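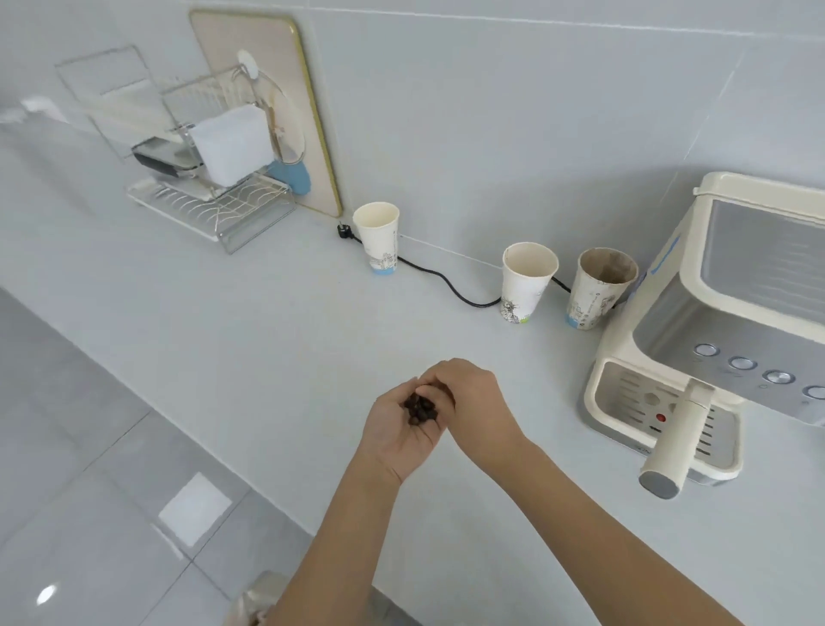
No. 112

I have been meaning to write up the coffee corner ever since I moved it, and a couple of people asked in the comments, so this is the post.

The espresso machine used to live next to the stove. That was a bad spot. Everything got a film of grease on it, and I had to shift it every time I used the big pot. In February I moved it over by the dish rack, where there was already an outlet, and it has stayed there. The counter is not deep, but the machine is a small boxy thing and it fits. Cups go along the wall on the left.

I am on my second bag of the Nadalberg dark roast. The first bag I bought already ground and it was fine for a week, then it tasted like nothing. This time I bought whole beans. I don't own an electric grinder, so I do it in a hand mill from Hartley that holds enough for a double and takes a few minutes of cranking. It was $30 and I would buy it again.

Before I grind I tip some beans into my palm and go through them with a finger. I started doing this after I found a little stone in a bag of Grullus last year. A stone will wreck a burr and I only have the one set. I also pick out anything broken or very pale. Most days there is nothing to pick out, but it's a habit now.
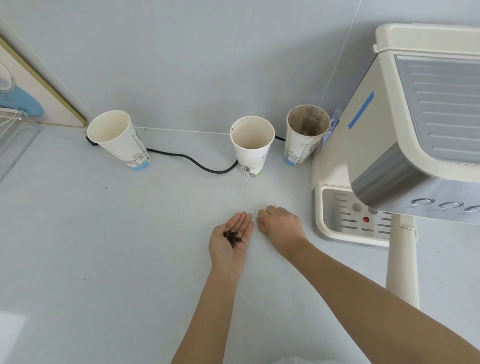 A few of the dark roast, and the paper cups along the wall.

About the paper cups – I know, I have mugs. The mugs are upstairs, mostly, with a half inch of cold tea in them. I bought a sleeve of the paper ones with the city drawings on them because I liked the Statue of Liberty, and I use them when I'm trying out a new grind. I write down the setting, pull the shot, taste it, and line the cup up with the others. They go in the trash at the end of the day, or the day after.

Settings so far: 9 clicks on the mill was too fine and the water barely came through. I have gone coarser by a click or two each time and it's getting better. Still a bit sour. I think I need a larger dose, but the basket doesn't leave much room.

The other thing I have learned is to keep a hand on top of the machine when I'm putting the portafilter in or taking it out. It's a light machine and it will slide on this counter if you only pull from below. Flat hand on the cup warmer, other hand underneath, and it stays where it is. I tried some rubber feet too, but they left marks, so I peeled them off.

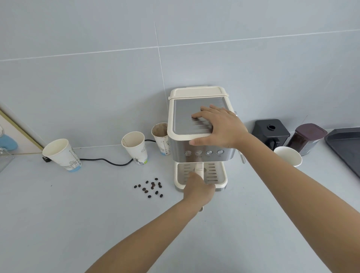
Cleaning and descaling

I wipe the top and the drip tray every evening and run plain water through the head. For the scale I use Brastex powder, one packet to a full tank, then two tanks of clean water after. The water here is hard. I did it last weekend and will do it again when the flow slows down.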